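February 25, 2025

# Looking for a chair I can sit in for a whole evening

I moved to Morton two and a half years ago, and in all this time I had no proper armchair. I had a sofa which came with the apartment, and it is fine for guests, but I read a lot in the evenings and on the sofa my neck begins to hurt after one chapter. So this winter I decided to buy a lounge chair, and I want to write down how it went, because when I was searching I found mostly shop texts and very few stories from people who live with the thing.

My first idea was the Flilon, the low one with the bent wood arms. Everybody who writes about small apartments seems to have it. I went to try it and I liked it very much for the first five minutes. The seat is low and deep, and the back is tilted so that you look a little bit at the ceiling. For listening to music it must be wonderful. For reading I had to hold the book up in the air, and my arms became tired. Also I noticed that I needed to push with both hands to stand up. I am not old, but I thought about my mother, who visits every July and would want to sit in it.

The saleswoman then showed me the Bako. It is less pretty in the catalog. The back is taller and straighter, the armrests are flat and wide enough for a cup, and the cushions are loose, with a zipper, so the covers can be washed. The price was 243 dollars more than I had planned, and I went home to think.

At home I made the outline of both chairs on the floor with paper tape. I recommend this to everyone. The Flilon, which looks so light, needed more floor than the Bako, as its back legs go out behind the seat. With it in the corner I could not open the balcony door completely. The Bako left me a passage of 54 centimeters, not generous, but I can walk there with a laundry basket.

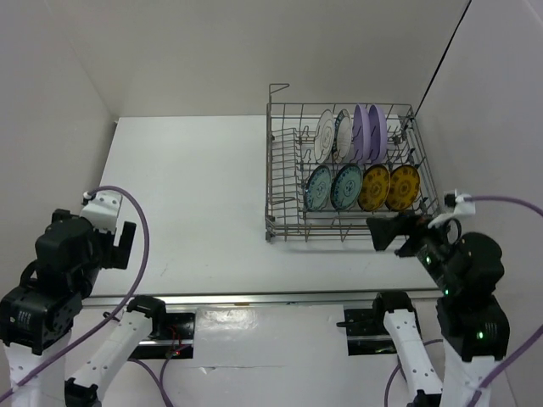 *Plates in the rack: lavender, teal and mustard, plus two white ones.*

Then came the question of fabric. I ordered samples and kept them on the windowsill for a week. There was a smooth gray, a green with a thick weave, and a rust color which I loved in the evening and disliked every morning. I took the green. It hides small things well, and it is a bit rough under the hand in a way I enjoy. The shop said the fabric is made for daily use, but I did not understand the numbers on the label, so I cannot say more.

Delivery took longer than promised. The legs came separately and you screw them in yourself. One of them was not quite straight after my first try, and I had to take it off and begin again, slowly, by hand.

Now I have had the Bako for three weeks. The seat was hard in the first days and it is becoming softer. I can read for two hours without moving the pillow. What I don't like so much is that the armrests have rather sharp front corners, and I already hit my hip once in the dark.

I still need a lamp for this corner. I am looking at the Ekomau floor lamp, which costs 200 dollars with the shade and 100 without it. If somebody has it, please write me if the base is heavy enough for a carpet.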